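Going Through the Paper

Jan 24, 2024

I spent most of the past two weeks going through my paper. I mean the actual paper, the bills and letters and tax forms and warranty cards that pile up in a house when you stay in it long enough. I've lived here since my early thirties and I had never done it properly. I would buy a box, fill it, and put it on top of the last box.

What got me started was the water company. They wrote to say I owed $282 from a billing period I was sure I had paid. I was sure because I remember being annoyed about it at the time. Being annoyed is not proof, though, and the woman on the phone was polite but wanted a receipt number. I looked in the kitchen drawer, the hall closet and the boxes in the spare room. It took me three evenings to find it. It was inside the manual for the Skirinus dehumidifier, which I no longer own.

They took the charge off the next day. By then I had paper all over the spare room floor and it seemed silly to put it back the way it was.

I asked Wim Mulder how he does it. Wim kept the books for a plumbing supply business in Mestside for most of his working life, and he has opinions. His system at home is one binder for each year, everything in order of date, nothing sorted by subject. His argument is that you nearly always know when something happened, within a few months, and you hardly ever remember what you decided to call it. Was the roof repair under House, or Repairs, or Insurance? With dates you just flip.

Homa Kordestani, who I used to share an office with, does the opposite. She sorts by subject and she scans it all and shreds what she can. She told me she has 3,000 pages on a drive the size of a stick of gum, plus a copy at her sister's. I believe her. I tried scanning for one afternoon and got through a stack maybe an inch high before I gave up. The scanner pulled two sheets at once every time I looked away from it.

So I ended up somewhere in between, and this is how it stands now.

Anything to do with the house itself goes in one binder and stays there for good. Deed, survey, permits, the roof, the furnace, the new windows. If I ever sell, I hand over the binder.

Taxes get a folder per year. I kept more years than I'm told I need. If you want to know how long to keep yours, ask whoever does your taxes and not me.

Medical is its own box. I thought this would be the easy one and it was the worst. Every visit makes a bill, then a statement from the insurance that says it is not a bill, then a second bill for a different amount. I stapled each visit together, with the last bill on top. The stapler jammed a lot.

Manuals I threw out, nearly all of them. You can find them online. I kept the one for the Tarawneh stove, mainly for the page where my mother wrote down how long her bread takes. I should copy that out onto a card.

Letters I didn't touch. There are a lot of them, mostly from when people still wrote, and I wasn't going to sit and sort those in January. They're in a hatbox on the closet shelf where they have been for years.

The other question was where to put it all. I had a metal filing cabinet for a while and I never liked it. The drawers were deep and I only ever used the front six inches. A low cabinet with doors and a plain shelf works better for me. I lay the files flat when I'm using them and stand them up when I'm done, or that's the plan. Wim says flat is bad for the rings. He may be right.

Blue files in a wooden cabinet:
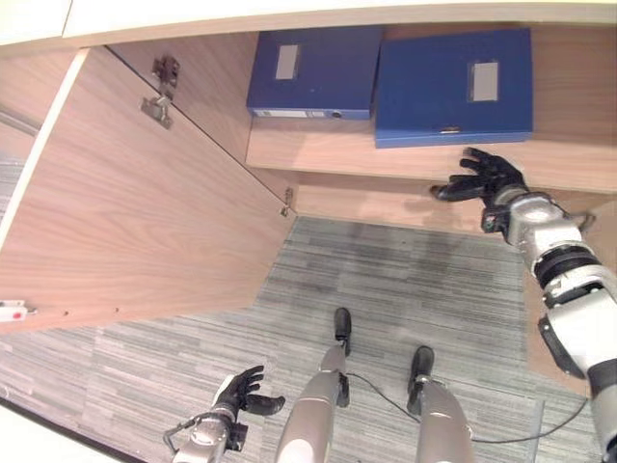
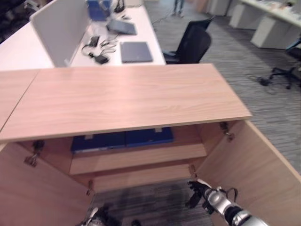
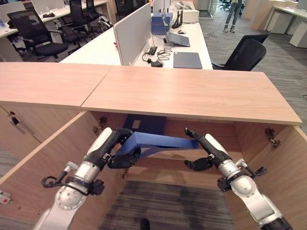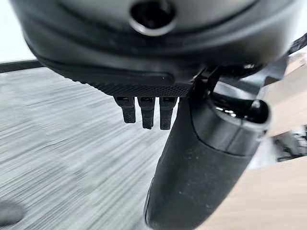
I also bought a label maker, a Mekberg, and took it back. It was slow to type on and the tape cost nearly as much as the machine. A marker and some white stickers do the job. My handwriting is bad but I'm the one who has to read it.

One thing I did not expect was how long I would spend reading. I found the estimate from the first time we had the driveway done. I found a long run of grocery receipts from one spring, clipped together, and I have no idea what I was trying to prove with them. I found the paperwork for a car I had forgotten I owned. I only had it for one winter and then my brother took it. The man who sold it to me had written "runs good" on the bill of sale and underlined it.

I also found two checks I never cashed. One was for $3 from a magazine, a refund of some kind. The other was bigger and I'd rather not say how much. It was far too old for the bank to take.

The shredding took a full day on its own. My shredder is small and it shuts itself off when it overheats, so I would do a handful, go do the dishes, and come back. If you have a lot, I would look for one of those shredding days that towns hold. Ours is in April and I should have just waited for it. I have two bags left over and they can sit in the garage until then.

Next is the garage itself, but not until it warms up.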